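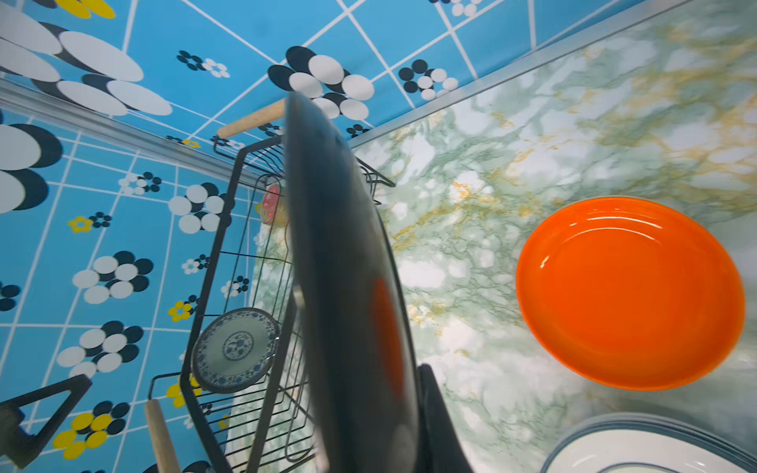

Home Sites Staff Notices FAQ Contact

Dish Handling Arms in Staff Kitchens: Questions from Kitchen Teams
Updated Thu 21 November – 2 min read

Which sites are included?
Blackburn and Hernunora. Nivell stays on manual handling until its counters are refitted.

What does the arm do?
It moves pans and plates between the counter, the rack and the shelf, one item at a time. Knives, glassware and anything chipped remain manual tasks.

Will my hours change?
No contracted hours change during the trial. The last 40 minutes of the late shift, previously spent on racking, move to prep and stock checks.

Who is responsible if an item breaks?
The site. Log it as equipment breakage; no name is required on the form.

Can I work next to it?
Yes, outside the marked counter zone. To reach into the zone, press pause and wait for the amber light. The arm restarts only from the panel.

It grips large pans by the rim. Is that correct?
Yes. Do not take a pan out of the gripper by hand – use Release on the panel.

Do I need training?
One session of 2 hours, paid, run by Dotico on site. Halldóra Kirkegaard keeps the booking list.

Can I decline?
Yes, until the trial ends. Speak to Ragnheiður Briem, who will assign other closing duties.

15 comments Share Print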